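Handout 4: Working rules for hand-held gripper sessions
Module leader: Dilruba Ranasinghe. Lab queries: Rafsan Haque.

Read this before the October practical. Last year's group read it afterwards, and the marks showed it.

4.1 Before you pick anything up
Open the fingers fully and look at both pads. A pad that has crept round on its arm will still grip, only badly, and you will blame the cloth.
Put your phone and your drink somewhere the cables can't reach them.
Agree who is recording. Two people both assuming it is the other one has cost this course 15 good runs.

4.2 Soft and crinkly items

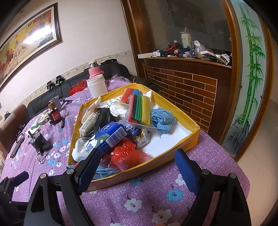
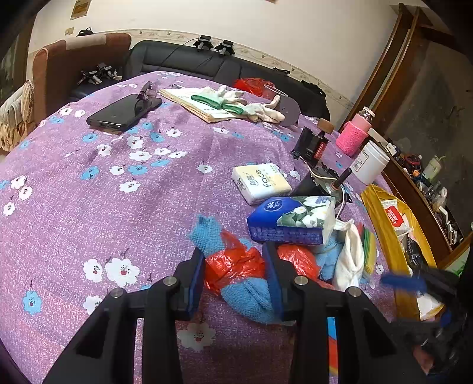 Cloth and thin plastic have no proper edges, so the Anwood rule applies: close slowly, pause, then lift. If two items come up together, keep recording and log it as a double. Do not shake one loose and pretend. Krešimir Obradović reads every log and has a nose for this sort of thing.

4.3 Clutter
Leave it alone. A tidied table makes for lovely data about tidied tables -- we have around 1,000 runs of that already, and the Treltell model trained on them was defeated by a sock.

4.4 Stopping
Anyone may say stop, for any reason, and everyone stops. Seniority doesn't come into it. Fiorella Benedetti has been stopped by first-years seven times and remains quite cheerful.

Logs go to Farzana Begum by noon the next day.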